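Skunau Forum > Data collection > How many demos is enough?

tidewrack
2019-09-27
I have 312 demos of the left arm reaching over the cabinet in the Rikoldale room, all driven by me, all in sim. The policy trained on them reaches beautifully if you start it exactly where I start it. Move the base a little and it goes for the air beside the plant with total confidence. Do I just collect more? My wrist would like a vote.

mossbank_ed
More. We stopped at 1097 on the Sturncombe set and it was still getting better. Sim demos are cheap, quit whining.

tidewrack
Cheap for you maybe. Each one takes me up to 2 minutes, and I throw out the ones where I sneeze.

pinlever
Disagree with Ed. If all 312 start from the same pose, you have one demo and a lot of copies. I'd take 50 with the start scrambled over those. Also, what view are you recording? If it's only the one behind the gripper, look at how much of each picture is plain gray cabinet top or black nothing.

tidewrack
Only that one, yes. It's the default in the Wibisono recorder and I am a person who accepts defaults.

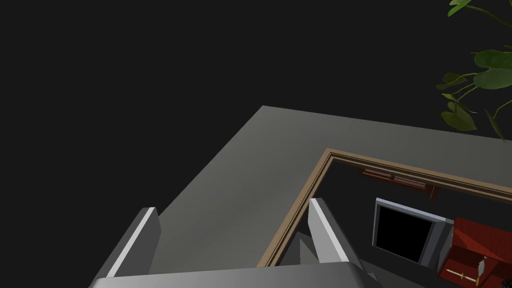 I did try scrambling the starts back in June. Half my reaches ended with a finger in the wooden border and I got discouraged and went back to the comfortable spot.

pinlever
Keep those! The ones where you bump the border and back out are the only ones that teach it to back out.

mossbank_ed
Or they teach it to bump the border. Ask me how I know.

pinlever
You left the bump in and cut the recovery, Ed. There's a whole thread on it.

mossbank_ed
There is a whole thread on it, yes. I still say more.

tidewrack
OK, 50 scrambled starts tonight, bumps included. If it's still reaching for the air I'm blaming both of you equally.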